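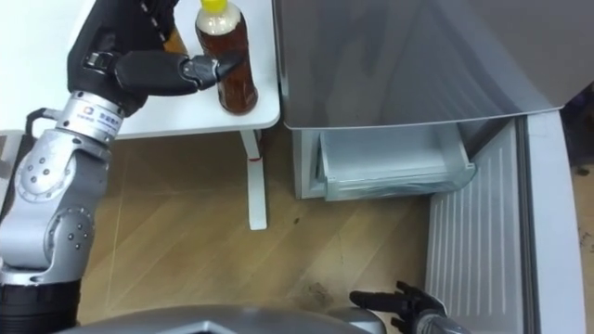

Page 7

2. Layout of the storage corner

The storage corner in the Trumthorpe study kitchen consists of a white table and a gray refrigerator with a pull-out drawer in its lower compartment. The table stands to the left of the refrigerator when both are viewed from the working position. Goods are set down on the table first and go into the drawer from there. A bottle placed near the right front corner of the tabletop has the shortest path to the drawer, and that position was used as the start point in the written procedure.

The tabletop has rounded corners, and its legs are slender and squared off. The drawer slides out toward the working position and takes up floor space that is otherwise free for standing. We set the minimum standing depth at 1000 mm, measured from the front of the refrigerator with the drawer pushed in. Jennylyn Ocampo took the measurements and Yara Hakim checked them against the room plan.

2.1 Placement inside the drawer

Drinks bottles can be stored upright in a door shelf or lying down in a drawer. The first draft of the Prutcombe storage guide, which we used as our starting point, covers only door shelves. The drawer was added to the study in April, after a survey of shared kitchens in which seven respondents said they kept bottles in the lower compartment.

A bottle laid across the drawer is stable if something is packed against it. On its own it can roll when the drawer is moved, and the cap then knocks against the side wall. The translucent wall of the drawer makes it possible to check the contents without bending down, though small packages at the back are hard to make out. Larger items were therefore assigned to the back and wrapped food to the front.

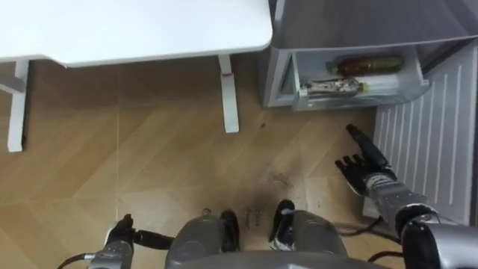

Figure 2. Drawer pulled out, with a bottle lying at the back and a wrapped package toward the front.

Caps were to point left in all placements. This has no effect on storage, but it kept the placements comparable and left the label bands in similar positions. The Harb checklist (Appendix B) records the item, the side the cap faces, and whether the drawer closes without resistance.

2.2 Floor and clearances

The floor has a light tan wood-look surface in a herringbone pattern. The seams run diagonally to the furniture and cannot be used as reference lines, so distances were taken from the table legs. The right leg was chosen as the zero point – it is the fixed point closest to the refrigerator and stays visible from the working position. Specks and scuffs on the floor were ignored. Anything placed beside the refrigerator reduces the space for turning with an item in hand and should be entered on the plan. 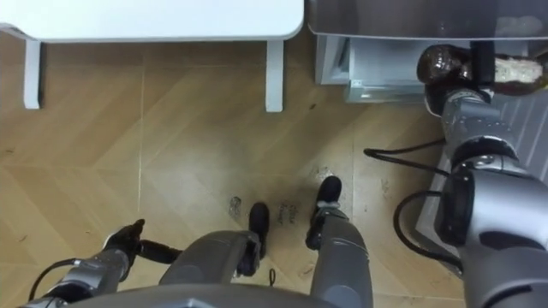 2.3 Changes for the second round

The start point on the table will be kept. The Farnia form will replace the Harb checklist, as it has a separate field for items stored in front of a bottle. Standing depth will be measured again with the drawer fully out, a value missing from the first plan.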